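How to Make a Home Inventory for Your Renters Insurance

If you rent your place, sooner or later somebody will tell you to write down what you own, and you'll nod and then put it off for two years (I certainly did!). It's a pleasant enough job once you get going, so put the kettle on and let's start.

Pick one room and stay in it until you're done. Write down each thing, what you paid for it, and when you bought it, as near as you can remember. I use a plain notebook, though plenty of people like a spreadsheet — whatever you'll keep up with. Anything worth more than 100 dollars gets its own line, and smaller things like towels and paperbacks can be grouped together.
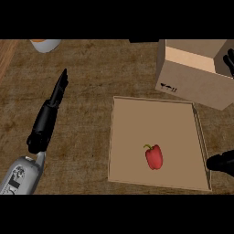 Sakda Chareonsuk wrote in to say that serial numbers should go on the list too, and that when a claim came up after a burst pipe, the adjuster asked for those before anything else. I've added a column for them in my own notebook, and I'm a bit embarrassed it wasn't there already!

Next, gather up your receipts and email them to yourself, so there's a copy outside the apartment. Then look at the limits in your policy, especially for jewelry and bikes, which often have a lower cap of their own. If your total comes out higher than your coverage, call your agent and ask what it would cost to raise it.

Go over the list again every August, or whenever you buy something big.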